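Flalska Hand-Held Gripper Pair
Set-Up Guide, Section 4: Preparing and Recording Cloth Tasks

Last updated: May 22, 2019

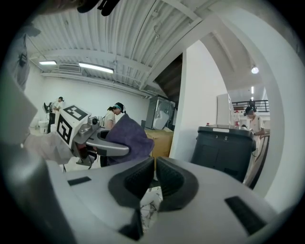
Figure 4-1. View from the right gripper. The left gripper holds a purple cloth; its marker cube faces the camera.

4.1 Before you start

This section covers two-handed recording with soft items such as towels, scarves and garments. It assumes that both grippers have been charged and paired as described in Section 3. For rigid items, go to Section 5.

You need:
- Left and right grippers, with finger pads fitted
- One marker cube for each gripper
- Binholm base unit and its power supply
- Headset, if spoken prompts are used
- 2.5 mm hex key (supplied)
- Lint-free cloth

CAUTION: Do not lift a gripper by its marker cube or by the cube bracket. A bent bracket cannot be corrected by calibration and must be replaced.

4.2 Fitting the finger pads

1. Switch the gripper off and open the fingers fully.
2. Slide each pad onto its finger with the textured face toward the opposite pad.
3. Press until the pad clicks. Pull lightly to check that it is seated.
4. Close the trigger slowly. The tips of the pads must meet before the lower parts do.
5. Release the trigger. The pads must return to the open position without sticking.

NOTE: Wedge pads are recommended for thin fabric. Flat pads tend to push a single layer away before they grip it.

If the pads meet off center, loosen the two screws at the finger base by a quarter turn, align the tips by hand and tighten again. Do not remove the screws.

4.3 Fitting and checking the marker cube

1. Wipe all printed faces with the lint-free cloth. Do not use alcohol or glass cleaner. Both dull the print.
2. Set the cube on its bracket so that the arrow on the underside points toward the fingers.
3. Tighten the bracket screw until the cube no longer turns under light finger pressure.
4. Hold both grippers at chest height with the fingers pointing forward.
5. On the base unit, open Setup > Markers. Each gripper must show the status FOUND.
6. Turn each gripper slowly to the left and right. The status must remain FOUND for as long as one printed face is toward the opposite camera.

If the status changes to LOST while a face is in clear view, check for glare. Ceiling lights directly over the operator are the usual source. Move one step to either side and repeat step 6. Matte replacement faces are available (see Appendix B).

CAUTION: Do not swap cubes between the left and right grippers. The patterns are different, and a swapped pair records each hand with the position of the other.

4.4 Setting up the work area

1. Choose an area with even light. The base unit needs at least 300 lux at the height of the work.
2. Clear the floor for one full step in every direction from the operator.
3. If several operators record in the same room, assign each pair of grippers its own channel. Channels 1 to 7 may be used together. Channel 13 is reserved for service.
4. Place the base unit where no operator will walk between it and the grippers.
5. Secure any tether so that it hangs behind the forearm. It must not cross the fingers at any point in the movement.

NOTE: Other people may be visible in the recording. Tell everyone in the room before you begin, and follow the consent rules of your site.

4.5 Calibrating the pair

Calibrate at the start of each shift, after any change of pads, and after a gripper has been dropped.

1. Place both grippers in the calibration cradle with the fingers open.
2. Select Setup > Calibrate Pair.
3. Wait for the first tone. Close both triggers fully and hold them.
4. Wait for the second tone. Release both triggers.
5. Lift both grippers together and hold them level until the screen shows DONE.

If the screen shows RETRY, check the cube screws and repeat from step 1. After three failed attempts, restart the base unit. If the fault remains, contact Modise Service.

4.6 Recording a cloth task

1. Put on the headset and confirm that the prompt is audible.
2. Press the record button on the base unit. A short tone confirms that recording is running.
3. Approach the cloth with both grippers open.
4. Grip the fabric with one hand first. Take enough material that it does not slip when lifted.
5. Raise the cloth until the marker cube of the holding gripper is clear of the fabric.
6. Bring in the second gripper and complete the task at normal working speed.
7. Set the cloth down, open both grippers and hold still until the end tone.

A draped cloth can hide a marker cube. Short gaps are filled by the motion sensor in the handle. Gaps longer than 2000 ms are flagged, and the recording is placed in the Review folder.

CAUTION: Keep drawstrings, loose threads and lanyards away from the finger joints. If a thread is caught, switch the gripper off before removing it. Do not pull against a closed trigger.

4.7 Troubleshooting

Fabric slips out when lifted
Clean the pads with a damp cloth and let them dry. Replace pads with a worn texture.

Both hands shown on the same side
The cubes have been swapped. Refit them and calibrate again.

Trigger closes but no movement is recorded
Check the channel setting on the handle. It must match the base unit.

Gripper width reads above zero when closed
Look for lint between the pads, then repeat Section 4.5.

Recording stops without a tone
Storage is full. Transfer the files to Ivurari or to an external drive, then delete them from the base unit.

Continue with Section 5, Rigid Items and Containers.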